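Home Contents Reports News Contact

Desktop Renewal Bench, Irkine workshop
Progress report to the Bakker fund
Prepared by Nyokabi Kariuki, 30 Jan 2020

Where we are

We're past the halfway point of the grant and I'm really glad to be writing this one, as the last report was mostly about floors and wiring and waiting for deliveries. The bench is built, the first run of office desktops has been through, and the parts tray that Emmanuel Shemweta spent so long fussing over is finally doing its job. So far we've opened, checked and rebuilt 313 machines. The target in the proposal was 800 by the end of the grant period, and I still think we can reach it, though the middle stretch will be busy.

For anyone at Bakker who joined after the proposal was approved: we take retired office towers from Rodero, pull the main parts, check them, put good parts back in a sound case and send the finished computers out to schools and small clinics through Terix. Each machine gets a hard disk, memory, a processor and, where the buyer has asked for one, an expansion card. Anything that fails goes into the recycling stream with a record of why.

The bench and the tray

The worktable is slotted aluminum, which we chose over a plain top on Lies Verstraete's advice. She was right! Fixtures can be bolted down anywhere along the slots and shifted again when a different case comes in. The tower goes on its side with the side panel off, and the tray sits on the left within easy reach of it.

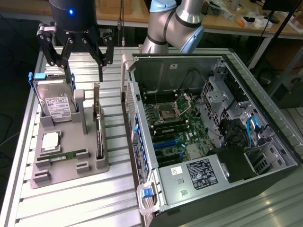

The tray has a molded place for each part we handle. The hard disk stands upright in its slot, the expansion card gets a narrow slot of its own, and the processor sits in a square pocket. Memory goes between a pair of tabs. It sounds like a small thing, but before the tray we were using shallow boxes, and parts from one machine had a way of ending up in the box for the next one. Nusrat Tarar, who keeps our parts records, tells me the weekly hunt for mismatched memory has stopped completely.

We went through several versions. The first held the card too tightly and scuffed the edge of the board. The second was fine for the card but had a pocket so deep that the processor was hard to lift out by its edges. The present version is the one we're keeping, and Emmanuel has stored the drawings so that we can make replacements here at Irkine.

Work on the cases

The towers from Rodero have been a pleasure to work on. The drives come in blue plastic caddies, so there's very little screwdriver work, and the expansion-slot latches are blue too, which helps new people find what's meant to move. We spent a couple of sessions just on opening and closing cases and I'd do the same again with any new group.

The slowest part remains the processor socket. We've settled on a fixed order: drive out first, then the card, then memory, and the processor last of all. Going back in, the order is reversed. Lies has written this up as a single page with large type, and it now hangs by the bench. 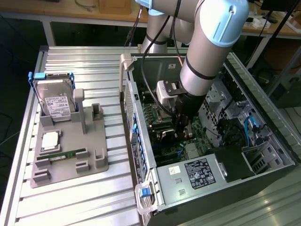
Work over the motherboard, with the tower on its side and the parts fixture to the left.

Cables are still a nuisance. The drive cable curves across the inside of the case and it's easy to leave it lying where a part has to go. We've added "cable clear?" to the check sheet, twice (once on the way out and once on the way in), and the rework pile has been smaller ever since. We also had a run of power supplies with tired fans, all from the same delivery. Rodero replaced them at no charge and was very decent about it.

Spending

Spending to date stands at 2,889 against the parts and fixtures line, with nothing outstanding. The largest item was replacement drives. The tray material came in well under what we'd allowed, even counting the early versions, and with your agreement I'd like to move what's left of that amount into memory modules — we're seeing more requests for machines that can run newer software, and memory makes the biggest difference for the money.

There was one change from the plan. We had budgeted for a second slotted table in this period and have put it off until March. The first table is keeping up well, and Noreen Arain would like the storage racks finished before anything else large comes through the door. I agree with her.

Training

Noreen has run the training side and it has gone better than I dared hope. We planned for 25 trainees over the whole grant and already have over half that number through the basic course. Several have asked to stay on for the diagnostics sessions. The tray turned out to be a good teaching tool as well. Trainees learn the shape of a motherboard from it before they ever lean into a case, and they can practice naming the parts with everything laid out flat.
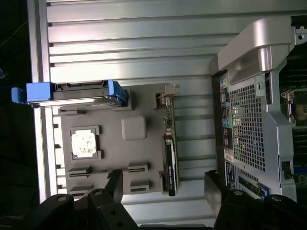
Next steps

- Finish the storage racks and label them by machine type.
- Make two more trays to the present drawings, plus one with a wider slot for the thicker cards.
- Take the next delivery from Rodero and check the power supplies on arrival.
- Start the diagnostics sessions, led by Noreen and Lies.
- Order the second table in March.
- Agree the spring delivery list with Terix, clinics first.

You'd be very welcome to visit once the racks are up. Nusrat can send the full parts records at any time if you'd like them ahead of the next payment, and questions about the fixtures should go straight to Emmanuel.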